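Inicio Visitas Ferias Talleres Contacto

Lectura: 2 min

Jornada de puertas abiertas en la nave de Bokent

Fuimos en septiembre, por la mañana. Astemness abre su nave de Bokent una vez al año y hay que apuntarse antes; el cupo era de 590 plazas y al final pasaron por allí 523 personas, según el cartel de la salida. Entramos en grupos de 15.

La entrada está mal señalizada. Conviene dejar el coche en la explanada de Brerkent y seguir a pie por el lateral, donde está la puerta de visitas. En el mostrador dan un plano y una pegatina con el número de grupo.

El recorrido empieza en la planta baja. La nave tiene 4.000 metros cuadrados y un nivel superior con barandilla. El techo es blanco, de chapa ondulada, con tuberías finas a la vista, y la luz viene de fluorescentes y de unas lámparas redondas. Para trabajar con las manos se ve bien.

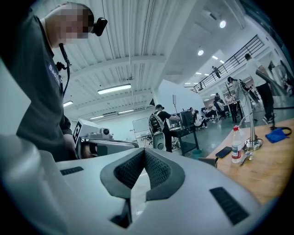
La parada en los puestos duró más de lo previsto y el grupo siguiente tuvo que esperar en el pasillo. Se puede preguntar, pero hay que hablar alto. Después se sube al altillo por una escalera metálica estrecha, poco cómoda para quien vaya con niños pequeños.

Arriba estaba la parte de Kinoshita, con paneles sobre la ampliación de la nave y una maqueta. Los textos eran largos y la letra pequeña. La charla se oía a medias.

Terminamos a las doce y media. No hay cafetería y la máquina de agua de la entrada estaba averiada. La visita es gratuita. Para el año que viene, mejor pedir el primer turno.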